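Stoves! What all the bits do

Quick one for kids today. The stove. You walk past it every day, but what are the parts for? Lets go top to bottom.

THE TOP
The flat part is where pots and pans sit. Some people say cooktop, some say hob. Same thing. On an electric stove there's no flame. On some kinds you get coils instead, metal rings curled up like a snail shell. Electricity goes in, metal heats up, heat goes into the pan, pan heats the soup. Sometimes a coil glows orange. Sometimes it's hot and doesn't glow at all!! So you can't tell by looking. Never touch to check.

THE KNOBS
Front of the stove, usually. Each one has a job. Turn it up = more heat. Off = off. Not a toy, ask a grown-up first.

THE OVEN
Big door under the knobs. Long handle across so it's easy to grab with a mitt. Inside it's like a hot box, heat comes from all round, good for bread and potatos.

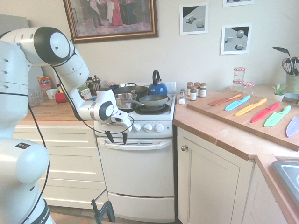
A small electric cooker with three pans and a blue kettle on top. Three knobs in front, oven door underneath.

WHICH PAN IS WHICH?
Saucepan: tall sides. Soup, pasta, peas.
Frying pan: low sides, long handle. Eggs and pancakes.
Big pan with a lid: stew, or anything for lots of people. Lid keeps the steam in so it cooks faster.
Kettle: just for water. Tea, cocoa.

Water boils when it gets to 100 degrees Celsius (at sea level, up a mountain it's a bit less). Big bubbles, lots of steam. Steam burns too, so keep your face back when a lid comes off.

HANDLES
Grown-ups, this one's for you as well. Turn them in over the stove or the counter, not out over the floor. A handle sticking out is easy to bump with an elbow. And little brothers grab things.

COUNTERS
Handy to have one each side. Put your mug down, put a plate down, chop a carrot. Keep paper and dish towels away from the coils.

TRY IT
Stove OFF and cold, grown-up with you. Find the knobs. Find the oven handle. Is there a drawer at the bottom? Lots of stoves have one, good for baking trays. Draw yours and label the parts.

Next time: fridges, and why the light goes out.

Words by Abdelghani Ashour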